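Peñalver Story Prize Goes to a Novel for Young Readers

2 Oct 2018

The Peñalver Story Prize for children's fiction was given this week to "The Ferry House", a novel for readers from nine to twelve years old. The book was published in June by Brirnum, a small press from the town of Cluvley, and it was chosen from a list of 28 titles.

The story follows a girl of eleven who moves with her grandfather to a house beside a river crossing, in the last year before a bridge will replace the ferry. She stutters, and at her new school she prefers to write notes and not to speak. When the grandfather loses his work, she begins to keep a diary for the ferry passengers, in which each of them can leave a few lines. The second half of the book is made mostly from these lines, and a reader slowly understands that some of the passengers know each other from many years ago.

The jury wrote in its statement that the author "trusts a child to wait for an answer." It also praised the way the stutter is shown on the page. The girl's speech is printed without repeated letters or broken words, and we learn how hard a sentence was only from what she thinks before and after it.

"The Ferry House" is the second book of its author for this age. The first one, a collection of winter tales, came out in a small printing of 800 copies and has not been available for a long time. Brirnum says it will bring the collection back next year, with new drawings and one more tale.

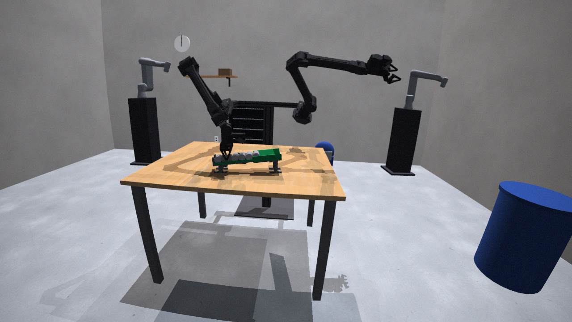

The prize was started seven years ago and is named after the street where the first meetings were held. It carries a sum of $2000 and, for many publishers more important, a place on the reading list that is sent to public libraries in the region. Books from that list are often borrowed for several years after the prize, also when they are no longer easy to find in stores.

This year the jury read the books in two rounds. In the first round all 28 titles were read by adults only. The seven books that remained were then given to school reading groups, and the pupils sent back short written opinions. These opinions do not decide the winner, but the jury must read them before it votes. According to the statement, the groups were divided about the ending of "The Ferry House". Some pupils wanted to know what happened with the diary after the bridge was opened. Others liked that the book stops on the last evening of the ferry.

Two other books received a special mention. "A Map for Tomorrow's Snow" is a novel in verse about two brothers who share one pair of skis. "Under the Bakery" is an adventure for somewhat younger children, with short chapters that are good for reading aloud. Both were published by Jotudum, which had three titles among the last seven - more than any other house this year.

The winning book has 28 chapters, each named after a passenger, and some of the names come back in the later part with a different spelling. Teachers who want to use it in class can ask Brirnum for a reading guide. It has questions for each part of the book, a page about river ferries and a suggestion for a class diary similar to the one in the story. The guide is free for schools and libraries.

An audio edition is being prepared and should be ready before the end of the school year. The publisher says that the passengers' lines will be read by different voices, and that the girl's own chapters will be read by one actress from beginning to end. A paperback is planned for next June.

The author will read from the book at the Cluvley public library later this month. The reading is open to all and there is no charge, but places must be reserved at the library desk. Copies will be for sale after the reading, together with both books that received a special mention.

Publishers can send titles for next year's prize from January. Novels, story collections and novels in verse are accepted. Picture books have their own prize, and its winner will be announced in the spring.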